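Workshop notebook, cabin interiors bench
Tuesday, April
Entered by Apinya Rattanakul

Third day on the Trotent seat latches for the regional fleet. Rattana Meesuk pulled 30 from the Plistenby batch and I went through them on the recline rig, 245 cycles each, load set to the row 12 figure. Most released cleanly. Two stuck at half travel and one wouldn't lock upright until I pushed the seatback by hand.

Stripped the two stickers after lunch. Same wear on both, a bright line along the inside of the pawl where it rubs the spring cup. The cup is the newer Vodel part with the squarer lip. Older cups from the spares drawer don't leave a line.

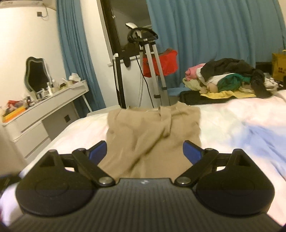 Swapped old cups into both latches and ran them another 20 cycles. No sticking. That's a short run so I'm not calling it yet. Left one on the rig with the old cup and will do the full count tomorrow morning.

The upright fault is something else. Cable slack was almost 30 mm, well over the sheet. Adjusted it and it locks. Could be how they were packed, could be the fitting at Sitthichai. Rattana is going to ring them and ask who set the cables.

To do: order grey trim clips, label the drawer with the old cups, check the torque driver is back from calibration.

Last updated 4:40 pm

Recent entries
Armrest hinge noise, window side
Tray table colour match
Galley cart brake pads, second set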